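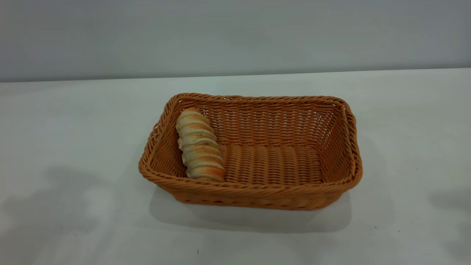
Predasell Community Bakery, Stodon
Interim report to the Keane Fund
Submitted 3/27/24 by Agnes Haldane, Project Manager

Purpose of this report

This report covers the second period of the grant awarded for the serving and display equipment at the Stodon bakery and its morning breakfast room. It sets out what has been bought, how it is being used, what has fallen behind, and what we ask the Fund to agree before the final period begins.

Work completed

The main item in this period was the replacement of the old serving trays with bread baskets. The trays had been in use since the breakfast room opened and were no longer fit for the purpose. Rolls slid about on them when they were carried, crumbs collected in the corners, and the coating had begun to lift on the older ones. The Fund's environmental health adviser had asked us to deal with this as a priority.

We have now taken delivery of 23 baskets from Cutwood, all of one pattern. They are rectangular and woven, in an orange-tan colour, with sides that slope outward and a thick braided rim. The rim was the deciding point for the serving staff, who asked for something that could be gripped firmly with one hand while the other held a jug or a door. The floor is ribbed, and we have asked staff to use a paper liner for anything glazed or sugared.

Three other patterns were considered. A round basket was rejected at an early stage, as the longer rolls did not sit well in it. A deep wire basket was liked by the bakers but marked the crust. The third was a lined willow hamper, well made but beyond the sum set aside in the budget.

The tables in the breakfast room have been left as they were. Our original application included new tablecloths, but staff found during the trial that a bare top was quicker to wipe between sittings, and the cloths were not ordered. The money remains in the equipment line and is dealt with under Finance.

Use in the breakfast room

Baskets go out at the start of each sitting and come back to the kitchen when the table is cleared. Long rolls are laid along one end first so that there is space beside them for smaller items. Staff have been asked to put out less bread at a time and to refill more often. This was a recommendation of the first report, which recorded a high level of bread being returned uneaten, and it has proved simpler to follow with the baskets than with the trays - a tray with two rolls on it looked neglected, and staff tended to fill it.

The kitchen keeps a daily sheet of bread returned. The sheets are complete for the whole period apart from the week in which the oven was under repair. They show a steady fall in the amount returned, and we will supply the full record with the final report. We would ask the Fund to treat the trend with some care at this stage, as the breakfast room was also quieter than usual during the school holidays.

Shaped rolls remain the most requested item. The bakers have continued with the spiral and horn shapes introduced under the first period of the grant, and two trainees are now able to produce them without supervision.

Cleaning and care

A written routine has been in place since delivery. Each basket is emptied and tapped out over the bin after service, brushed along the weave with a soft brush, and wiped with a damp cloth. At the end of the week the baskets are washed by hand in warm water and stood on their ends to dry overnight. They do not go through the dishwasher. The routine is displayed beside the sink and forms part of the induction for new staff.

The gaps in the side panels and the underside of the rim need the most attention. Flour and fine crumbs settle there and are easily missed if the basket is only wiped. Baskets are also checked at the weekly wash for lifted or loose strand ends, with particular attention to the line where the side panel meets the rim. Any basket that catches on a cloth is set aside until it has been looked at.

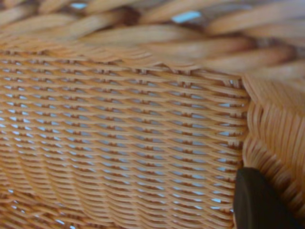
Edem Odoi has asked that the weekly check be recorded in writing as well as carried out, with each basket given a number on a small tag, so that wear can be followed from one month to the next. He also questioned whether trimming loose ends was wise without advice from the supplier, and felt that a basket with more than slight wear should be withdrawn from food use altogether and kept for carrying linen. Both points have been accepted. The tags have been ordered, and we have written to Cutwood for guidance on repair.

Delays and difficulties

Delivery came later than planned. The first consignment was sent in the wrong size and had to be returned, and the trial was shortened as a result. No cost fell to the grant.

Storage has been harder than expected. The sloping sides allow the baskets to be stacked one inside another, but a tall stack is awkward to separate and pulls at the rims. They are now kept in short stacks on the open shelf above the flour bins. This is a working arrangement only, and we would prefer a shelf away from the flour.

Finance

Spending on baskets was within the approved figure. The only underspend is the sum set aside for tablecloths. We ask the Fund to agree that it may be moved within the equipment line to pay for a second shelf in the dry store, together with a supply of liners for the final period. A quotation for the shelf has been obtained from a local joiner and is attached to the financial return.

Next period

Subject to the Fund's agreement, the shelf will be fitted while the breakfast room is closed for its usual break. The numbered record of basket condition will begin as soon as the tags arrive. We also intend to ask regular customers for their views on portion size - a short card left on the table, with a box for replies by the door.

The final report will be submitted in July. It will include the full sheets of bread returned, the condition record, and a statement of any baskets withdrawn from use.

Agnes Haldane
Project Manager, Predasell Community Bakery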